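Two Bins Are Enough
Posted 8/21/19 by Linnea Forsberg

The new recycling rules at our office in Motcombe take up 11 pages. I read all of them, which I suspect puts me in a small group. They ask us to sort what we throw away into more kinds than I can remember while holding a sandwich, and they come with a color chart. I think the chart should go, along with most of the bins.

My case is simple. People sort trash in the time it takes to let go of it. If the choice is between two bins, they can make it. If the choice is between five, they stand there, look at the chart, look at the yogurt cup, and put it in whichever bin already has a yogurt cup in it. By the end of June the bin marked for film plastic on our floor was the bin for anything confusing.

Before I moved to Motcombe I worked at Arnier, where there were 21 of us on one floor and we had one bin for bottles and cans and one for everything else. They were small and they looked different from each other. They got emptied often because they filled up fast. I don't claim it was a perfect system. Coffee cups went in the wrong one all the time. But the bottles and cans went where they belonged, and those were most of what we drank from.

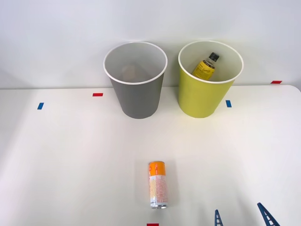
Size matters more than people think. The large bins Griffiths sells to offices have lids, and a lid is one more thing to touch. It also hides what is inside. With an open bin you can see a bottle lying in it and you know where yours goes. I would trust that over a printed label any day. Labels get splashed and peel, and in our kitchen they have been put back on the wrong bin twice.

Color helps too, as long as there isn't much of it. One gray bin and one bright one is a difference you can pick up from across a room. Blue, navy, teal and green in a row is a test.

The usual answer to all this is that more sorting at the start means less work later. That may be so when everyone does it right. A colleague from the Asberg building told me their cleaners now go through the bins by hand in the evening, which means the work is still being done, by people who were never asked about the chart.

I know the other objection — that two bins is lazy. Maybe it is a little. I started sorting at home in 2000 with a paper bag under the sink and a cardboard box next to it, and I have kept that up through three kitchens. The fancy divided drawer in the last one was used for potatoes.

So I have written to the office and asked for a trial on our floor: two open bins, no lids, the chart taken down. They have said they will think about it after the summer.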